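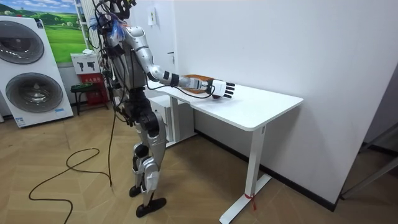

Who answers for the work when the machine does it?

The person whose name is on the sheet, same as before.

That was how Guangming Zou had it explained to him on his first morning back, and he wrote it on the inside cover of his notebook so he could look at it later. He had been away five weeks with his knee. When he left, the finishing room at Tarndale had four people in it. Now it had him, a woman from Aveleo named Corton, and the robot.

"Corton is my last name," she said. "Everybody uses it."

The work was guest linen for the hotels. Napkins, mostly. They came down clean in bins, got checked for stains and burns, got folded, and went into stacks of 40. A good folder could do 500 before lunch. Guangming had done it for 9 years and had stopped thinking of it as anything he knew how to do.

"I need you to do it slowly," Corton said.

He did it slowly. It came out crooked.

"Now at your regular speed."

It came out square. She watched his hands and typed something, and asked him what he did with his left thumb. He said he didn't do anything with it. She asked him to do another one. His thumb went under the hem and pushed out the corner before the second fold, every time, and he stood there looking at it.

"Who taught you that?" she asked.

"Tomaszewski."

"Is he still here?"

"He went to the loading dock when you people came."

She typed that too, or she typed something.

The robot was slow that week. It picked up two napkins when it should have picked up one. It let go too early. When it got one right, Corton said "okay" in a low voice and reset it, and Guangming marked the sheet. There was a column for his initials next to every stack, whether he had folded it or not. By Wednesday he was initialing stacks he had only looked at.

He went out to the dock at lunch. Tomaszewski was sitting on a pallet with his coat on, eating a roll.

"They asked about the thumb," Guangming said.

"What thumb?"

Guangming showed him on a paper towel. Tomaszewski put down the roll and did it himself.

"My sister did that," he said. "She worked at a shirt place. Did you tell them?"

"They saw it."

"They paying you for it?"

"They're paying me the same."

Tomaszewski folded the paper towel again, smaller, and put it in his coat pocket. He said the dock was cold but the people were fine. He said his back was better. He asked if they would want him to come in and show them the rest.

"What's the rest?"

"Tablecloths," Tomaszewski said. "You never did learn the big ones."

Guangming told Corton that afternoon. She wanted to know how many kinds there were, and whether he would come inside for a day, and who she should ask. Guangming gave her the dock supervisor's extension. Then he said that if it was going to be a day of teaching, it should be written down as a day of teaching, at whatever Aveleo paid for that.

She looked up from the screen. "Did he ask for that?"

"No. I'm asking."

"I can put it in," she said. "I don't know what they'll say."

"Put me in too."

She thought about it and started a new line. She asked how to spell Tomaszewski and he spelled it for her, and she read it back.

There was a bin still to do before the truck. He checked the top napkin on both sides, found a burn mark the size of a pea, and threw it in the reject pile. The next one was good. He folded it at his regular speed and tried not to look at his thumb.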